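# Plurkis

A little word list for people who do crosswords, and for the smaller group of us who try to set them.
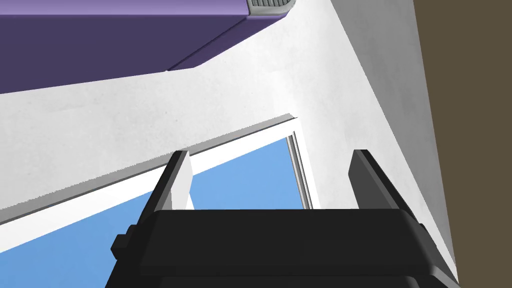 I started keeping it as a text file on my desktop called `words2.txt` (there was a `words.txt`, we don't talk about it) and it grew until I couldn't scroll to the bottom without getting bored. So now it lives in a repo with a proper name and you can all have it.

The current list has 1377 entries. Every one of them is a word or phrase I've either put in a grid or wanted to, with a note on how fair I think it is to the solver. British spelling all the way through, so COLOUR and GREY and PLOUGH, and please don't send me a patch that "fixes" them!

## What's in the folder

- `plurkis.tsv` – the main list, tab separated
- `banned.txt` – words I never want to see in a grid again (hello, ERNE)
- `notes/` – rambling, mostly mine, some of it written very late at night
- `stiruvlow/` – leftovers from Stiruvlow, my first go at a grid filler. It's slow and it gets stuck in the bottom right corner. I keep it for sentimental reasons

## The columns

| column | what it holds |
|---|---|
| `entry` | the word as it goes in the grid, capitals, no spaces |
| `display` | the same thing as a human would write it |
| `enum` | the letter count you'd print after the clue, like `3,4` |
| `fair` | 0 to 80, higher is fairer |
| `tag` | food, place, slang, old, science, or blank |
| `remark` | anything I felt like saying |

Yes, the fairness score stops at 80. I wanted it out of 100 to begin with, but I could never bring myself to give anything more than that, so the top of the scale was just sitting there doing nothing and I chopped it off. A score of 80 is something like TABLE. Anything under 17 I'd only use if the crossing letters were all really kind, and I'd feel bad about it afterwards.

The scores are my own taste. I grew up in a house with a lot of gardening books and no television, so my idea of a common plant is badly off and I've never heard of most soap characters. If you think I've been mean to a perfectly ordinary word, open an issue and tell me where you'd come across it.

## Using it

It's a plain file, so open it in whatever you like. If you're on the command line, this gets you everything of five letters that I think is reasonable:

```
awk -F'\t' 'length($1)==5 && $4>40' plurkis.tsv
```

Spreadsheets are fine too, but watch out for MARCH and its friends. One program I tried decided it was a date and changed it when I saved, and I didn't spot it for weeks. Import the first column as text and you'll be all right.

## Things I know are wrong

- Hyphens in `enum` are a mess. Some are `4-2`, some are `4,2`, and I've changed my mind twice.
- The `old` tag covers everything from Chaucer to the nineties. Sorry.
- There are 11 entries with no score at all. I can't decide on them. OXTER is one (I love it, my test solvers hate it).
- Plurals are patchy. If the singular is there, don't assume the plural is.
- Too many cheeses.

## Drorevum, and other people's bits

Oduor Urio sent me a big batch of science words and then patiently argued with me over the score for each one, and the list is far better for it. He also wrote Drorevum, the script that checks for duplicates and stray spaces. Run it before you send me anything, please:

```
python drorevum.py plurkis.tsv
```

If it prints nothing, you're good. If it prints a lot, you've probably got Windows line endings.

New words are very welcome, especially everyday phrases of seven letters or more, the sort of thing you'd say on the phone to your mum. One word per line, don't bother sorting them. I'm not after proper names unless they're places.

## Licence

Do what you like with it. If a word from here ends up in a puzzle you've made, I'd love to have a go at solving it, but that's a request and not a condition.

## Next

Polat is going to be the clue half of all this, matching each entry to the clues I've already used so I stop writing the same anagram of ORCHESTRA. It has a name and an empty folder so far. I'm hoping to get going on it in March, once I've sorted the hyphens.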